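Search this site
Enter keywords

Week 7 – Cable snag on the hand-held grippers
Lecturer: Nhyira Agbenyega

The fault we look at this week came up at the Clunundale lab in July. During a pick task the left gripper stopped reporting finger position, while the right one kept logging normally. The operator carried on for 18 more trials before anyone checked the file.
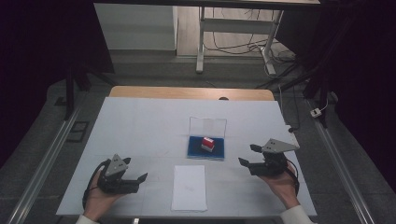 The cause was strain on the cable where it enters the gripper body. Each turn of the wrist pulled the connector a little further out of its socket. The software held the last good value and raised no alarm, so the log looked healthy – a flat line at 200 counts.

Two changes were made. A clamp now takes the load off the connector, and the logger flags any channel that stays the same for 1000 samples.

For the tutorial, read the Drukstead fault report and write down where you would have caught the problem. Bring your own sketch of the cable path.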